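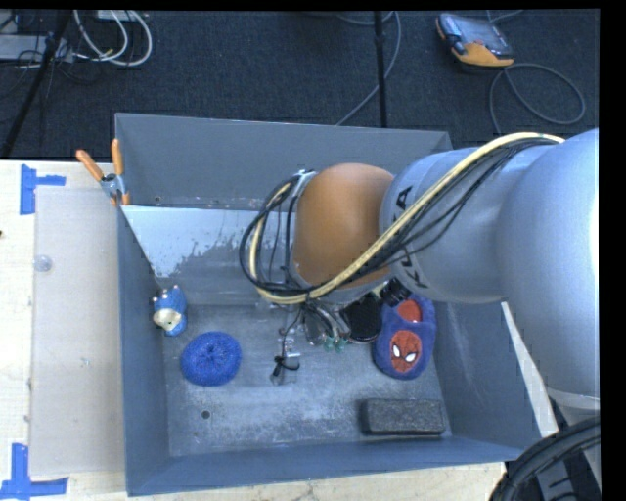
Robot arm over the gray metal bin, yellow cable along the top.

Section 2: Getting your festival weekend into Nukance

OK, so you've made your account and picked a password you'll remember. Now comes the part I love, which is filling the planner with shows! I wrote this section with the Basano Arts Festival in mind (it's my hometown one and I go every year), but the steps are the same for any festival in the list.

Adding the festival

1. Open Nukance and tap Find a Festival.
2. Start typing the name. You only need the first few letters. For Basano, I get it by the time I've typed "bas".
3. Tap the star next to the name. The star turns solid and the whole program downloads to your phone.
4. Wait for the bar at the bottom to finish. Basano has nearly 1000 listings if you count the kids' workshops and the late-night stuff, so go make a sandwich.

Note: Do this at home on your own Wi-Fi. I once tried it in the beer garden with half the town on the same signal and missed the first act.

Picking your shows

5. Tap Program, then choose a day along the top.
6. Tap any show to read about it. If you like it, tap Add. If you're on the fence, tap Maybe, and it'll sit in your planner in pale gray.
7. Add your tickets, if you have them. Tap the show in your planner, then Ticket, then type in the booking number from your email. Mine for the Zasorel concert was 1349, and yes, you leave off the letters at the front.
8. Repeat until your weekend is full, or until you scare yourself.

Caution: Adding a show does not buy you a seat. My friend Barnabás Virág turned up at Janssen Hall for the opening night comedy gala with a beautiful planner and no ticket. They were very nice about it, and he still had to go home.

Fixing clashes

When two shows overlap, both of them get a red edge. You can keep both (I do this a lot with the free outdoor things, where you can wander off halfway through), or sort it out like this:

9. Tap either of the red shows.
10. Tap Other Times. If the show is on again later in the weekend, you'll see it listed.
11. Tap the time you want and choose Swap.

Note: The planner doesn't know how long it takes you to walk. From Janssen Hall to the river stage I allow twenty minutes, more if there's a parade on. Under Settings, look for Gap Between Shows and set it to whatever suits your legs.

Sharing with your group

12. Tap Share at the top of your planner.
13. Pick Link if your friends use Nukance too, or Plain List if they don't. The plain list comes out as a normal text message and my mother can read it fine.
14. Anyone with the link can suggest a show. Suggestions turn up in blue, and you tap Yes or No.

Caution: Once you share a link it stays live until you turn it off under Share, then Stop Sharing. Do that before you add anything you'd like to keep as a surprise!

If the times look wrong

Pull down on the Program page to refresh. Basano put out a revised program on 8th September with a bunch of changes to the family tent, so if you downloaded yours before then, you'll want the new one. Still wrong? Text HELP to 1666 and somebody on the team will write back, most likely Hajnalka Oláh, who knows the schedule by heart.

Printing a paper copy is in Section 3.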